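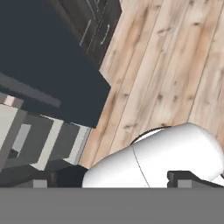
Wrist view goes useless right when I need it (teleop demos, sim kitchen)

Posted in: Teaching by demonstration
Tags: teleop, simulation, drawers, wrist camera

I am recording demonstrations in a simulated kitchen, driving the arm from my desk with a hand controller. The task is dull on purpose: go to the dark cabinet, get hold of a handle, pull the drawer open, let go, back off. My cousin's kid could do it. My policy can't.

I have 338 demos so far. They replay fine. The policy trained on them drives confidently to somewhere near the cabinet, stops, and closes its fingers on air with what I can only describe as dignity.

The wrist view at the top is typical of what I get while I'm still working my way over. Plenty of plank floor, a big dark slab of what I take to be countertop, and the two handles way up near the top, small and tilted. The gripper housing takes up a good piece of the lower right, and there's a plain gray band along the bottom that I have been treating as part of the robot and ignoring. I also have one fixed view from across the room, which I use for steering, because steering off the wrist view makes me seasick.

Things I have already tried, before anyone tells me to try them:

Recording slower. The demos got longer and the policy got slower. Same result, more time to enjoy it.

Trimming the pauses. When I drive, I stop before the grasp to think. I cut most of that out by hand over two evenings. It now hesitates less before missing.

Making the image smaller. That was a mistake and I put it back.

What I want to know: is the view the problem, or is it me? Should I crop out the hardware at the bottom, move the camera, or redo the whole set with a different way of driving? I would like to not redo the whole set. Also, there are two handles that look different (one long and straight, one shorter and curved) and I have been pulling whichever one was easier to reach that time. I assume this is fine.

Posted by Tamás Pintér

3 replies, sorted by votes

clomitz_dropout

"I assume this is fine" is doing a lot of work in that last paragraph.

It's the handles. If you pull the long one in some demos and the short one in others from nearly the same starting pose, and nothing in the input says which, you have taught it that both are right. Depending on what you're training, it can split the difference, and the difference between two handles is a patch of cabinet. Pick one. If you need both, give it a goal input that says which one you mean, and sort the demos you already have by that label. You keep the whole set that way, and the labeling is an afternoon with a bad podcast.

Second thing. You steer off the room view. Does the policy get the room view? You don't say, and I have a bad feeling. If you feed it only the wrist camera, you made decisions using something it will never see. It's like giving someone directions over the phone while you look at a map and they look at their shoes. Either feed it both views or drive with the room view covered up. I did the second with a sticky note on the monitor. Yes, you will feel seasick. It wears off after a few sessions, or it did for me.

On cropping: leave the fingers in. They tell the policy where the hand is compared to the handle, and that is most of the job at the end. The gray band is the same in every picture if it's bolted to the robot, so it does no harm beyond wasting some pixels. Check that it really stays put when the wrist turns before you cut it off. If it moves, it's telling you something, so keep it.

Moving the camera is a different matter, because your old images won't match the new ones. In a simulator you may be able to get out of that. If you saved the full states, joint positions and objects included, put the camera where you want it and render the old demos again. If you saved only video and actions, my condolences. You can try replaying the actions from the same start state, but throw out any run where the drawer doesn't end up open.

Before you do any of that, do this:

1. Take 20 minutes and watch your demos from the policy's view only, no room view.
2. At the moment you commit to a handle, pause. Could you tell which one you were going for?
3. Wherever the answer is no, that is what you need to fix.

And add some recoveries. Start with the gripper a little off to one side of the handle and drive it back on. All your demos are probably clean approaches, so the first time it drifts it's in a place you never showed it.

Edit: fixed a typo. Also, trimming pauses is good, but don't trim the one where the fingers are closing. People cut that one all the time, since the arm isn't moving and it looks like dead time, and then they wonder why the robot yanks before it has a grip.

orban_basement

just get more demos. we had the same thing on a cabinet task and at 565 it started working

(we also changed the controller and the camera and the learning rate that week so I can't say which it was)

Fluvach

Agree with most of the long one. I'd argue about the sticky note. I tried driving from the wrist view alone and my demos got worse, lots of wobbling and backing out, and the policy learned the wobble very faithfully. It was the only thing it ever learned from me on the first try. Feeding it both views was less trouble.

One thing not mentioned: look at how your controller maps to the arm. If pushing forward means forward in the room, and the wrist is tilted the way yours looks to be, then "toward the handle" on the wrist view comes out as some odd diagonal. You correct for that without noticing and it shows up as little zigzags. Recording actions in the gripper's own frame cleaned mine up a good deal. Akex, the old recording script everyone passes around in my lab, defaults to room frame and has no warning about it. If you logged gripper poses you can convert after the fact with no new driving.

Also vary the start. If you always begin at the same spot it may be memorizing the trip and barely looking. Easy to test: move the start over by a hand's width and see whether it heads for the cabinet or for where the cabinet would be.

Comments on this thread

Tamás Pintér: It does not get the room view. I would like it noted that I read that sentence with my hand over my face.

clomitz_dropout: Noted.

Tamás Pintér: States were saved, so I can render again. Labeled the handles last night. The split is very uneven, I apparently have strong feelings about the long one. Training on long-handle demos only, both views, old camera position for now. Then I'll do the start position test.

Fluvach: Change one of those at a time or you'll end up like the guy above.

orban_basement: it works though

Tamás Pintér: First run with both views and one handle: 6 attempts, drawer open on 3. One of the misses had the fingers around the handle and then let go before pulling. I went back and checked, and yes, I had trimmed that pause.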